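I've carried a lot of packs up a lot of hills, and most of them have ended up in the closet. The Jeda day pack is the one that stays by the door, so that's the first thing I stocked when I set up this page.

## Jeda 25 Day Pack

Item no. 2518

It's a plain top-loader with one big compartment, a lid pocket and two stretchy side pockets you can reach without taking the thing off (a bigger deal than it sounds when you're thirsty and the path is steep!). Mine has been up Statlow and back more times than I can remember, usually by the long ridge path, and the shoulder straps still haven't gone flat.

I like it best for full-day walks. There's room for a rain jacket, a warm layer, lunch, a flask and the map, and you can still squash somebody else's sweater in on top when they get too hot halfway up.

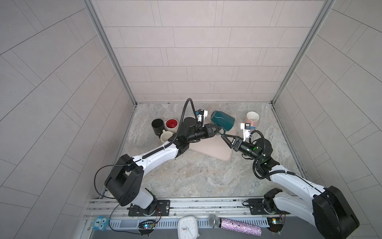 The hip belt is thin, and I'll be straight with you about that. For a loaded overnight trip you'd want something beefier, and I'd send you over to the Grube packs instead. But for a day out the thin belt is lovely — it doesn't dig in when you sit down, and it tucks away behind the back pad if you don't want it at all.

- Weight: 612 grams
- Back lengths: regular and long
- Colors: moss, slate, rust
- Rain cover: included, in its own pocket at the bottom

It isn't waterproof on its own. A short shower is fine, but I got properly soaked on the Cellow moor one January and everything below the lid was damp by the time I got down. Use the cover, or line the pack with a dry bag like I do now. 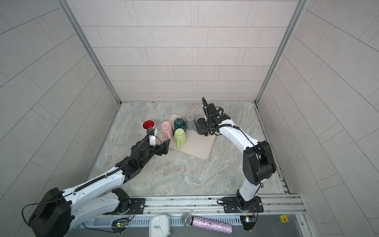
## Sizing

Measure from the bony bump at the base of your neck down to the top of your hips. If you're between sizes, go regular. I'm tall and bought the long first, and it rode too low for me, so I swapped it.

## Shipping and returns

Orders in before 11 in the morning go out the same day. You've got 4 weeks to send it back if it doesn't suit you. Wear it around the house with some weight in it first — a few books will do — and keep the tags on till you're sure.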